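4.2 Setting Up the Proofing Cabinet

Read this section before you connect the Jurkari proofing cabinet to power for the first time. Allow 90 minutes for the full procedure. 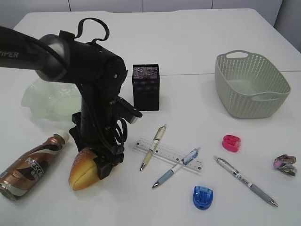
The cabinet holds dough at a steady temperature and humidity during the final rise. It does not bake, and it cannot be used to thaw frozen dough faster than the schedule in Section 6.

Placement

1. Set the cabinet on a level floor. Leave 5 inches of clear space behind the rear vent.

2. Turn the four leveling feet until the door stays open at any angle without swinging.

3. Lock both front casters.

CAUTION: Do not place the cabinet next to a deck oven or a fryer. Heat from other equipment gives a false reading at the air sensor.

Water pan

4. Slide the water pan out and fill it to the lower line with cold tap water. In hard water areas, use filtered water.

5. Push the pan back until it touches the rear stop. The low-water light stays on if the pan is not fully seated.

NOTE: The upper line is for overnight holds only. Filling to the upper line for a normal rise leaves condensation on the door and on the top rack.

First run

6. Plug the cabinet into a grounded outlet on its own circuit. Do not use an extension cord.

7. Press POWER. The display shows the firmware number, then the air temperature.

8. Press SET, choose 90 °F with the arrow keys, and press SET again.

9. Run the cabinet empty for 24 minutes with the door closed. A slight smell of oil is normal on the first run.

10. Open the door, wipe down the walls with a damp cloth, and close it again. The display should return to the set temperature before you load any trays.

If the display shows E2, the air sensor is not connected. Turn the cabinet off, unplug it, and check the plug behind the left rack support – it can work loose in shipping.

Loading

11. Load from the bottom rack upward. Keep one empty slot between trays of tall rolls or loaves.

12. Leave trays uncovered. Plastic wrap blocks the moist air and dries the edges where it lifts.

CAUTION: The water pan is hot during use. Let the cabinet cool before you empty it.

Record the serial number and the date of the first run on the card inside the door. Ovby service will ask for both.

Section revised 5 March 2021 – R. McKinnon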